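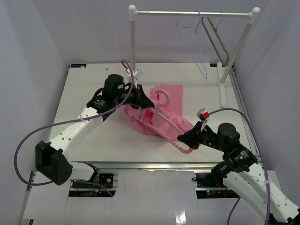 Pilling on a favourite jumper: shave it, comb it or leave it be?

gudrun_b
Hello all, hoping for some wisdom. I bought a merino blend jumper in November (Tukberg, the soft rose colour) and the underarms have gone all bobbly already. I've washed it maybe three times, inside out, cool water, lovely gentle soap, and I still feel like I've done something wrong to the poor thing! Would you use one of those electric shavers?

fletch_sutcliffe
Welcome Gudrun! You've done nothing wrong, the short fibres work loose at first and then it settles down. I use a Cludis shaver on the lowest setting, garment flat on the table, and go very lightly. Mine's done 10 winters of family woollies.

Maysoun H
I have to disagree with Fletcher, much as I love his posts. Shavers cut good fibre along with the bad and I've put a hole in a cardigan that way (I cried, I'm not ashamed). A cedar comb is slower but so much kinder.

fletch_sutcliffe
Only if you press too hard, Maysoun. A comb tugs at the loops on a loose knit and I reckon that's worse.

Sang L.
My mum picks them off by hand in front of the telly and her jumpers outlive everyone else's. Also, go easy on the spin cycle, mine is set to 874 for some reason and it's plenty.

gudrun_b
Thank you all, you're so kind. I'll try the comb on one underarm first and see how we go.

Comments (2)

Margit Eide: Does the comb work on acrylic? Mine is nearly all acrylic and the colour is still gorgeous.

Maysoun H: It does, Margit, but hold the fabric taut.

Filed under: Laundry & Mending, Knitwear

© Cernbridge Home Forum | Contact us | Back to top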